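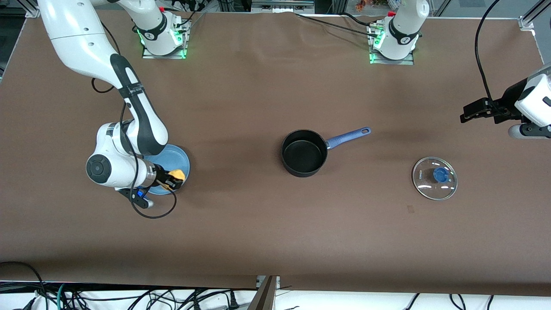 Write the stopping rule first

When a new robot cell is started, the first meeting is always about speed. How many cycles in an hour, how many grippers to order, who will write the software. The rules come later, often in November when the budget is already spent. I think this order is wrong, and I would like to explain why.

I worked for 9 years with two-arm cells, most of them at Sutora. The standards for one arm are well understood by now. With two arms over the same table, people read the same pages and believe the work is done. But two arms can both be correct and still meet each other in the middle. Each one keeps its own limit, and the limit of the pair is written nowhere.

My proposal is simple. Before the first movement, one page should say three things: which arm has the right of way over the shared area, what the other arm does while it waits, and who may change this. The page hangs beside the cell. If it is only in a folder on the server, the night shift will not read it.

The same page should speak about cables. I have seen good teams spend 60 hours on collision checks and not one hour on where a cable hangs when the wrist turns. A loose cable over the work surface is a moving part, and it should be treated like one. Kauko Niskanen, who trained me, made us move every joint slowly to its end and watch only the cable. It was boring and we complained a lot.

Vilja Heinonen has told me that such pages make small laboratories slow, and that a student with a plate and a sponge does not need the paperwork of a factory. I respect this opinion, and partly she is right. A long form will be signed without reading. For this reason I ask for one page and no more. At Graswood they tried with twelve, and after the summer the form was still signed each morning but the cell had been changed two times.

Oskari Karppinen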